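Print | E-mail

Rudum Fabric Shaver, reviewed

My favourite jumper has been growing a second jumper since June. The Rudum promised to fix this for $438, a price that suggests it will also do my tax.

It is a handsome thing, heavier than it looks, with 11 speed settings. I could tell three of them apart. On wool it is superb, humming along like a very small ride-on mower. On flannelette it sulks, and on anything stretchy it should be supervised.
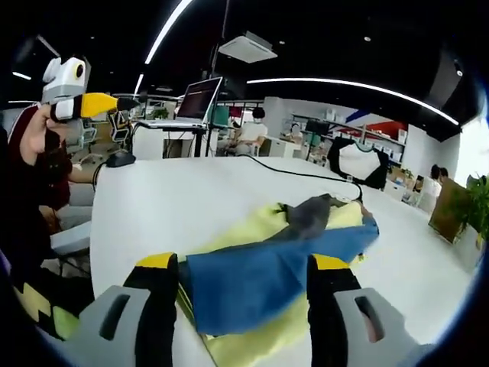 Blue, yellow and dark grey cloth on the white table.

The lint drawer holds a thimbleful and opens whenever it fancies, usually over dark trousers. Charging takes some 200 minutes. The manual, translated with great confidence, advises me to "greet the garment flat".

The Butaron costs a quarter as much and does most of the job, noisily. I'd buy that one, and I'd still miss the Rudum's hum. Three and a half stars, and the jumper is back in circulation.

Print | E-mail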